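Workshop Notebook, Sorting and Storage Bench
Flomville site
November 2019

Purpose of entry. To record the present arrangement of the brick sorting task and the points agreed for the next set of worksheets. Colleagues who were absent in September should read the Jerkard layout notes first, as the terms used below are taken from them.

Materials. Toy building bricks in red, lime green and black are in use. The black pieces are single-stud cubes and are easily lost. The full stock is listed in the inventory at 2,809 pieces and is kept in the store cupboard. Only a small selection is to be placed on the bench at one time. Pieces should be signed out by color and size.

Container. The blue bin with three compartments replaces the separate trays used under the earlier Balurdale procedure. The trays drifted apart during sorting, and pieces were left in the gaps between them. The bin is set at the back center of the table with its long side parallel to the back panel. Its compartments carry no labels at present. The color assigned to each is to be written on the worksheet before sorting begins.

Layout of pieces. Bricks are scattered in front of the bin and are not to be lined up beforehand. Mixed angles are wanted. A session is limited to 20 minutes, with a rest of 5 minutes before the next layout is set out.

Surroundings. The plaid fabric remains in place on three sides. It was suggested that plain cloth would make small pieces easier to find. The matter is left open until the Tamošiūnaitė worksheets have been compared with our own.

Outstanding. Worksheet 21 has no entry for the black pieces and must be completed again. The inventory sheet still gives the old tray numbers. A lid for the bin has been requested so that sorted pieces can be carried to the cupboard without being tipped out.

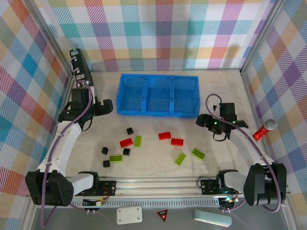
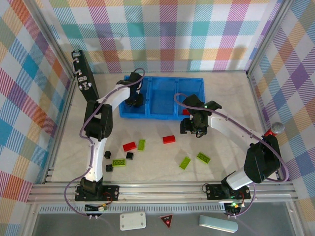
Blue three-compartment bin and bricks on the sorting table.

Filed under: Bench Notes, Sorting and Storage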